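Voduma Home Storage Guide
Section 4: Setting up your tidy station

By now you've unpacked the shelf, levelled the feet and clipped the rails on (Section 3). Well done, that's the fiddly bit over! This section is where the shelf starts earning its spot in the room. You'll choose your baskets, set the heights, put on the labels and get a sorting routine going that the whole household can keep up with.

Allow yourself an unhurried morning. You can stop after any numbered step and come back later, except steps 5 to 7, which should be done in one go while the shelf is empty.

4.1 Before you start

You will need:
- the assembled Voduma shelf, standing against its wall
- the bag of Torko clips that came in the small carton
- your baskets (see 4.2)
- a tape measure and a soft pencil
- the label sheet from the back of this guide
- a damp cloth

Caution: Do not load the shelf until the wall strap has been fitted and pulled snug. If you skipped it, go back to step 3.9 now. Kids climb shelves. So do cats, and they're faster.

4.2 Choosing baskets

You can use any basket you like with this shelf. We sell the Plumport range, which is sized for the rails, but plenty of our customers use what they already own and it looks terrific - a mix of colours and weaves gives the shelf a bit of life.

Wicker is our favourite for toys, blocks and other odds and ends. It's light enough for a small child to drag about, it breathes, and it's forgiving when something gets dropped in from a height. Fabric tubs are better for soft things like scarves and doll's clothes. Wire is good for bath toys, as long as you put a tray underneath.

1. Run your palm around the inside of each wicker basket, slowly. Trim any stray ends flush with sharp scissors.

2. Wipe the basket out with the damp cloth and leave it upside down until it's completely dry.

3. Try it out on a table with a few of the things it will hold. A block should go over the rim easily, with room for the hand that's carrying it.

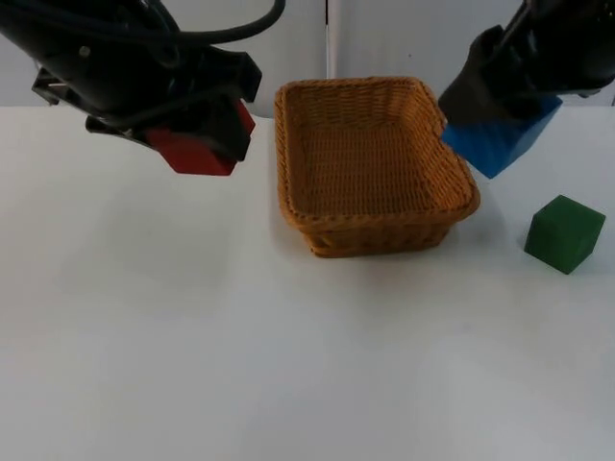
4. Measure the height of each basket at its tallest point, handles included, and pencil the number on a scrap of paper. Tuck the scrap inside the basket so the two don't get separated.

4.3 Setting the heights

The rails are slotted all the way up, so you can put a shelf board pretty much anywhere. The trick is to start from the bottom and work upwards.

5. Set the lowest board in the second slot from the floor. This leaves a gap for a broom or a vacuum head, and you'll be glad of it every time you clean.

6. Stand your tallest basket on that board. Add 100 mm to its height and mark the rail with your pencil. The next board goes in the slot nearest your mark. That extra space is for hands! People always want to squeeze the boards closer together, and then find they have to pull the whole basket out to fetch one toy car.

7. Repeat for each board. Push down firmly at both ends until you hear the Torko clips click. If one end sits higher than the other, take the board out and start that board again - don't thump it.

Note: Rails are sold in two lengths. On the short rail you have 21 slots to play with. If you need more, extension rails can be added on top, but only up to the height shown on the inside of the carton lid.

Caution: Keep heavy things low. Books, board games and tins of marbles belong on the bottom board, no matter how nice they look further up.

4.4 Labels

You can skip labels if you live alone and have a good memory. Everyone else, please give them a go. They really do change how a room works.

8. Cut out the labels you want. There are picture labels for children who aren't reading yet, word labels for those who are, and a strip of blanks you can draw on yourself.

9. Fix each label to the front edge of the board, not to the basket. Baskets wander off to the lounge room and the backyard, and the label needs to stay behind to show where home is.

10. Let the kids choose which label goes where. You may not agree with their choices. Puzzles next to dinosaurs makes perfect sense to somebody.

Tip: Arvid Tveit, who drew the first Voduma shelf, labels his own by colour only, and keeps everything red in one basket whatever it happens to be. We thought this was a bit mad until we tried it. It's a brilliant way for toddlers to join in, and it makes a good rainy-day game too.

4.5 Sorting for the first time

11. Bring everything that's going on the shelf into the middle of the room and put it on the floor or on a big table. Yes, everything!

12. Make a pile for each label. Put broken things and things with missing pieces to one side.

13. Fill each basket to about two-thirds. A basket that's full to the brim gets tipped out every time, and then you're back to a floor covered in blocks.

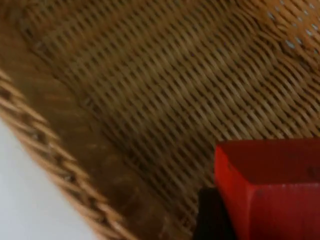 If you've got more than will fit at that level, pack the extra into a box, put it in a cupboard and swap it over in a month or so. Things that have been out of sight come back as good as new, and there's a lot less to pick up in the meantime. We do this with our own children's blocks and the older ones still get excited on swap day.

14. Put the baskets on their boards and stand back. Move anything that looks wrong. It's much easier to shuffle things around today than after everyone has learned where they live.

4.6 Keeping it going

A short tidy before dinner works better than a long one at the weekend. Put on one song and stop when it finishes, even if the job isn't done.

Every few months, take the baskets down, shake them out over the grass and check the weave for loose ends. Press each board at both ends to make sure the clips are still home. May is a nice time for a proper sort, before winter keeps everyone indoors.

Wicker can get dry and creaky in a heated room. A light mist of water on the outside, left to dry in the shade, will soften it up again. Don't soak it and don't stand it in front of a heater.

4.7 If something isn't right

The board rocks: One clip is in a different slot from the others. Count up from the floor on both rails.

The basket catches on the way out: The board above is too low. Move it up one slot.

A clip has cracked: Stop using that board and empty it. Spare clips are part number 317 and come in packs of 2. Your Deschamps store keeps them behind the counter, so you'll need to ask.

The rails have pulled away from the wall: Unload everything from the top down, then see Section 6, Wall types and fixings.

Next: Section 5, Adding doors and the fold-down desk.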